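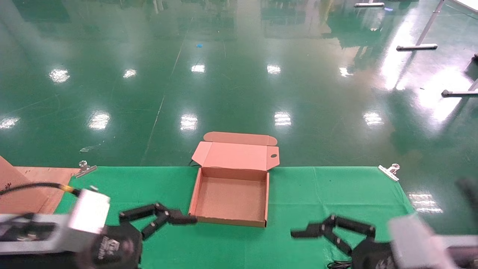

A car that has been parked for years needs its ignition and fuel system looked at before anyone tries to start it. Session two covers the fuel side, the ignition side and the first start, in that order. Brakes and tires come in session three, and until then the car doesn't leave the shop under its own power. Have somewhere to put small parts before you pick up a wrench. A flat cardboard box with a hinged lid is fine, like the pink one with the tuck flap, and the plain tan floor makes small brass jets and clips easier to find than they are on a bench. Write the name of the assembly on the lid in marker. Use one box per assembly.

## Session two: waking up a stored car

Handout for the Bollolwood evening group, 2019-06-07
Instructor: Marin Kolev

### Before touching anything

Write down what you know about the car's history. Ask the owner when it last ran, why it was parked, and whether anyone has tried to start it since. The second question matters more than the first. A car parked because the owner moved overseas is usually a matter of fluids and rubber. A car parked because it "ran a bit hot" may have a head gasket problem that nobody has looked at.

Our training car is the Radonjić coupe, four cylinders, single twin-choke carburetor, points ignition. It was bought for $2150 from an estate sale and had been in a dry garage with the fuel left in it. The odometer shows very low miles. Treat that number as unproven until there is paper to support it. Inspection slips, service invoices and old oil-change stickers all help, and pedal rubber wear is a useful check.

Look for nests. Check the air cleaner housing, the heater box, the tailpipe and the space under the rear seat.

### Fuel system

1. Disconnect the battery, or leave it out if it is already out.
2. Open the filler cap and smell. Old gasoline smells like varnish or paint thinner. If it does, none of it goes to the carburetor.
3. Drain the tank into an approved metal container, outdoors, with the extinguisher within reach. No trouble lights with bare bulbs.
4. Look inside the tank with a borescope or a sealed flashlight. Light surface bloom can be cleaned. Flakes mean the tank comes out.
5. Replace every rubber fuel hose, including the short ones that are hard to reach. Hose must be rated for ethanol blends.
6. Replace the filter. Put a clear temporary one in ahead of the pump so you can see what comes through in the first hour of running.
7. Remove the top of the carburetor and check the float bowl. Green or brown crust gets cleaned out with carburetor cleaner and a soft brush. Do not run wire through the jets.

The mechanical pump on the coupe has a diaphragm that predates ethanol fuel. Rebuild kits are available from Clunarard, and one is in the parts cabinet. If you are working on your own car, order the kit before the weekend you plan to do the job. Most pumps of this age will work for a few minutes and then start to weep from the body, and sometimes they leak inward and thin the engine oil. Check the dipstick for a gasoline smell after the first run.

Tank sealers came up last time. My view is that they are a last resort. A sealer applied over rust comes off in sheets, and the sheets block the pickup. A good used tank or a properly cleaned and soldered original costs more and lasts.

### Ignition

Look at the wiring before you look at the points. Insulation from this period hardens, and it cracks where it bends: at the distributor, behind the ignition switch and where the harness passes through the firewall. Flex each section gently by hand. If it crackles, replace that run.

Match the new wire to the old in gauge as well as color. Crimp with a proper ratcheting tool and cover the joint with heat-shrink. Twisted wires under tape are one of the most common things we find in cars that come through this course, and they are behind a good share of the stories about unreliable electrics.

For the points:

- Clean the faces with a points file and wipe with a lint-free cloth and solvent. Deep pits mean new points.
- Put a trace of grease on the distributor cam. A trace is enough.
- Set the gap with the rubbing block on the high point of the cam, then check dwell once the engine runs.
- Check that the advance weights move freely and return.
- Check the small ground strap inside the distributor. It breaks inside the braid and looks fine from outside.

Fit new plugs but keep the old ones in order, cylinder by cylinder. They are a record of how the engine was running when it was parked. Dry, tan deposits are what you want to see. Oily black on one cylinder only is a question to answer with the compression gauge.
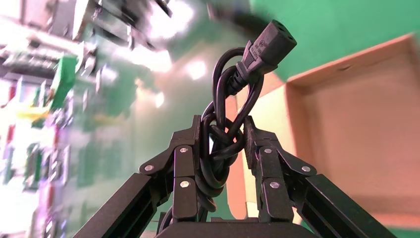

Afaf Hamdan asked whether it would be simpler to fit an electronic module in place of the points and skip the whole section. It can be done, and plenty of owners are happy with it. Two cautions apply. The module needs a steady supply voltage, and an old car with a tired ignition switch may not give it one, so the wiring work above still has to be done. And while you are looking for a fault on a car that hasn't run in years, it helps to have as few new and unfamiliar parts as possible. Get it running on points first, then convert if you like. Keep the original baseplate in a labeled bag, because a later buyer may want it back.

### Turning the engine by hand

Take out the spark plugs. Put a small amount of light oil in each cylinder and leave it overnight, longer if the engine feels tight. The next day, put the car in neutral, fit a socket to the crankshaft pulley bolt (19 mm on the coupe) and turn the engine slowly in its normal direction. It should move with steady resistance through two full turns.

If it stops dead, stop with it. Do not put a pipe on the wrench. Causes include a stuck valve, a rusted ring, or something that has fallen down a plug hole. Take the valve cover off and watch the rocker gear while another person turns the bolt a few degrees each way. A stuck valve usually shows itself at once as a loose pushrod.

Once it turns freely:

- Change the oil and filter. Cut the old filter open and look for metal in the pleats.
- Lay a rag over the plug holes and crank on the starter with the coil disconnected until the oil light goes out or the gauge moves.
- Do a compression test and write the numbers on the job sheet. Low but even readings are common at this stage and often come up after the engine has run. One low cylinder needs a second test with a squirt of oil.

### Cooling system

Drain and look at what comes out. Rust-colored water is normal in an iron-block engine that has been neglected. Oil in it is not. Flush until it runs clear, then fit new hoses and a new thermostat. Check the heater valve for movement, and leave it open while refilling. The coupe has a bleed screw on the thermostat housing and will trap air if it is left closed.
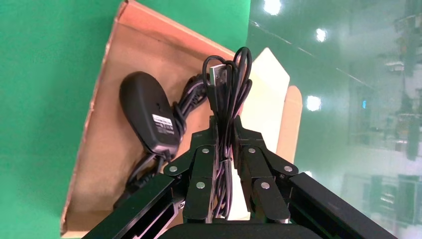 Radiators that have stood dry can leak as soon as they see pressure. Use a pressure tester on the cold system before the first start and leave it on for a while. Look at the bottom tank seams, the water pump weep hole and the core plugs behind the exhaust manifold. The rear core plug on the coupe is hidden by the bell housing and can only be checked by feel or with a mirror.

### First start

Use a temporary fuel supply, a small clean can with fresh gasoline, secured well away from the exhaust. Open the shop doors and connect the extraction hose. One person sits in the car with a hand on the key. One stands at the front, watching for fuel and water leaks, and calls the stop. Everyone else stays back behind the yellow line.

Let the engine run at a fast idle and watch the oil pressure. If there is none within a few seconds, shut it off. Smoke at first is expected from the oil put in the cylinders. Blue smoke that clears is fine. White smoke that keeps coming and smells sweet is coolant, and the engine should be shut down.

Bring it to full temperature, make sure the thermostat opens (the top hose gets hot all at once), then set the idle to 800 rpm and check the timing with the light. Shut down, let it cool fully, and retorque the head if the manual for your engine calls for it. The coupe's does. The sequence is on the wall chart.

### Notes from the February group

Nataša Jurić's group had a no-start on the Nusus sedan that took most of an evening. Spark was present, fuel was present, compression was good. The fault was the distributor, which had been refitted 180 degrees out. Mark the rotor position and the body position before removal, and take a phone picture as well.

Damir Delić found a choke cable routed so that it touched the exhaust manifold. It had been like that for years, judging by the burned sleeve. Check cable runs with the engine cold, before the air cleaner goes back on.

### For session three

Read the chapter on hydraulic brakes in the shop manual, up to the section on servo units. Bring eye protection and a pair of nitrile gloves. Biljana Milošević has the loan list for flare-nut wrenches; put your name down if you don't own a set. Job sheets from tonight go in the tray by the door, with the compression numbers filled in.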